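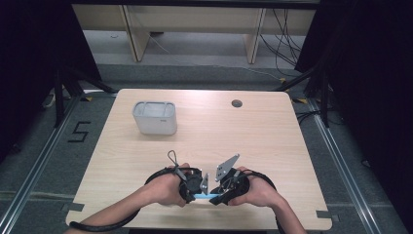

Prerska, a contract packing firm that puts together toiletry and travel kits for hotels and clinics, has moved 17 of its packers off the line and into a new job with new tools. They now spend their shifts at small tables, doing the same kind of handling they did before, with a gripper in each hand. The recordings of that work are used to teach the robot arms the company plans to install at its Tridomport plant.

The change began in January. Packers who signed up kept their hourly rate and got a small shift premium. The company said 158 people work on the Tridomport floor in all and that no jobs will be cut during the first year of the program. It did not make a promise beyond that.

The work is simple to describe and slow to do. A packer picks up an item with one gripper, moves it over a container, lets go and starts again. Stations are numbered on the floor, and each one has a table, a container and a set of items that changes during the day.

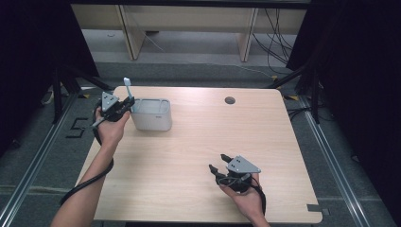 A toothbrush held over the container at station 5. The second gripper is open.

Packers said the first week was hard on the wrists. Fingers that could sort a tray without looking had to learn to work through two metal and plastic jaws, and small items were the worst. Shifts at the tables were first set at four hours without a break. After complaints, they were cut into blocks of 71 minutes, with a rest or a different task in between.

There were other complaints. On the line, people stood close enough to talk. The tables are set apart, and some packers said the day feels longer. Others said they like the quiet and would not go back to the belt. Two have asked to return to the line and have done so.

The grippers were supplied by Bassey, which also trains the packers to use them. The software that sorts the recordings comes from Irkico. Both firms have staff on site on Tuesday mornings, when packers can report worn pads, stiff jaws or cables that get in the way.

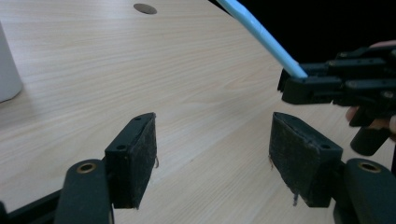

A view from one gripper. The other holds a long light-blue stick.

Prerska expects the first arms to start on kits with a few large items, with packers checking the trays before they are sealed. Toothbrushes, combs and other thin items will stay with people for now. The company said it will need 11 operators to look after the arms and that packers from the tables will be asked first.

Pay for the operator jobs has not been set. Talks with staff are due to start before the first arm is switched on.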